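Teaching by Showing, Part 2: What the Hand Knows and the Log Doesn't

Notes for session 6. Read before the lab. Sơn Vũ is running the lab section this time, so questions about equipment go to him and complaints about these notes come to me.

Where we got to last time

We finished with the claim you will find in nearly every sales deck for robot learning: writing a program for each task is slow, so let a person do the task and let the robot copy. I said then that I half believe it. Today is about the other half.

There are three common ways to do the showing.

Kinesthetic teaching. You take hold of the arm itself and push it through the motion. The joint angles you record are angles the robot can reach, which is a real advantage. The motion is also usually ugly. People shove an arm the way they shove a stuck drawer, and the robot learns the shove.

Teleoperation. You stand off to one side and drive the robot with a leader arm, a headset or some kind of controller. The robot's own cameras see what it will see later. The price is speed and touch. Most operators get little or no force coming back to their hands, and they make up for it by going slowly and watching too hard.

Hand-held grippers. No robot takes part in the showing at all. The person holds a gripper in each hand and does the job with the jaws, and a camera rides along on the tool. It is quick and cheap, and you can carry it into a kitchen or a bedroom. You also find out much later whether an arm can do what your wrist did.

Ruddock, in the chapter you were assigned, ranks these from worst to best in that order. I don't think the ranking holds up. It leans on how many demonstrations you can collect in an hour, and a count tells you very little about what is in them.

The shoe rack task

The task for this unit is putting a pair of sandals on a rack. It sounds like nothing. Try to write down what you do when you put away a shoe with a heel, and you will be at it for a while: which part you take hold of, when you let it swing, how you know that the heel is down on the shelf and the shoe won't tip when you let go.
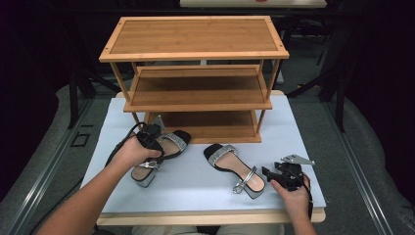

Two-handed work with the hand-held grippers, sandals and rack on the table.
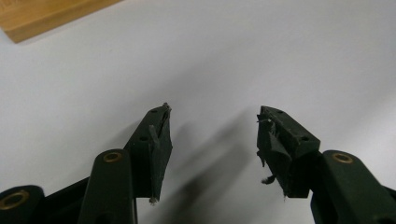
Some points to argue about.

1. The demonstrator has information the recording lacks. Anselmo Ccori makes this point well in his guest notes, and I will only add to it. When a strap slips, the person feels it through the handle before anything shows on video. They tighten up. What gets logged is a gripper that closes a little more for no visible reason. A policy trained on that will either learn to squeeze at random or average the squeeze away.

2. Contact surfaces matter more than the papers let on. Jaw padding frays and peels with use. Friction changes with it, and so does the look of the jaws in a wrist camera view. Suppose you collect the first half of your data on fresh pads and the second half on ragged ones. You have two grippers in your data set and one label for both. Then you mount a third, clean one on the robot and wonder about your success rate. Write down the pad condition at the start of every session. I have yet to see a published data sheet from Penditz that has a column for it.

3. Shadows and blank tables. A plain surface is kind to the learner. Edges are easy to find, and the shadow of the jaws gives a fair clue to height. Move to a patterned cloth and the clue may be gone. Ask of any demo you watch how much of the skill is in the policy and how much is in the furniture.

4. Two hands are worse than twice one hand. The timing between them carries meaning. One hand may wait because it has to, or because the person was thinking. The log can't tell you which, and neither can the person if you ask them an hour later (we tried).

About the success figures

Vernance tells visitors that 25 demonstrations are enough for a new household task. Maybe. Enough for what, though? Same shoe, same rack, same light? Who reset the table between trials, and did they put the shoe back in the same spot each time without meaning to? I would want those answers before repeating the figure to anyone, and I'd ask you not to repeat it in your write-ups without them.

The Nikbridge report is better on this. They moved the rack between trials and said by how much. Their results dropped, and they printed the drop – which is why I trust the rest of it.

I don't want you to leave thinking that the method is a fraud. Showing works. I have watched a policy pick up a trick with a tilted wrist that I could not have coded in a month. My objection is to treating the demonstration as if it were the skill. It is a record of one person's habits, seen through one camera, with the feeling left out.

For the lab

Work in pairs. One of you demonstrates, the other keeps the log, then swap.

Each person does 6 demonstrations of placing a shoe on a rack. Use a shoe with a heel if you have one.

Discard nothing. Failed attempts stay in, marked as failed, with a line on what you think went wrong.

Note every pause longer than 2 seconds and ask your partner right away what it was for.

Before you look at any of the video, write down how you think you grasp the shoe. Compare afterward. Last June hardly anyone's account matched.

Reading for next time: Ruddock, the chapter on correction and intervention. Skip the section on reward shaping, which we'll do properly later. Bring one claim from it that you think is wrong and be ready to say how you would test it.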